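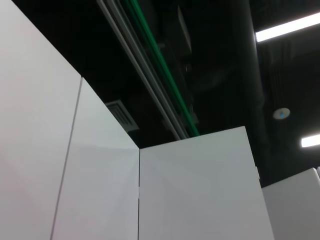 About Castell

Castell writes control and planning software for robot arms. We started with one product, a motion planner called Jetstead, and we still sell it. Most customers now run it together with Miranda, our perception package, which takes in wrist and head camera views and passes grasp candidates to the planner.

We work in 3 teams: control, perception and tooling. The tooling team looks after Gonamo, the log viewer we built for ourselves and later released. It lines up camera views, joint positions and planner decisions on one timeline, so an engineer can step through a bad grasp and find the line of code behind it.

Fabric takes up much of our time at the moment. Cloth folds, hides its own edges and looks a lot like whatever it is lying on. Our regression set has 123 cloth cases, and every release of Miranda has to run through all of them before it ships.

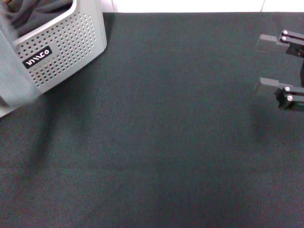

Open gripper over the gray mat, with dark fabric in the basket at upper left.

Jetstead and Miranda are licensed per arm. Support requests are answered by the engineers who write the code, starting at 10 a.m. on working days.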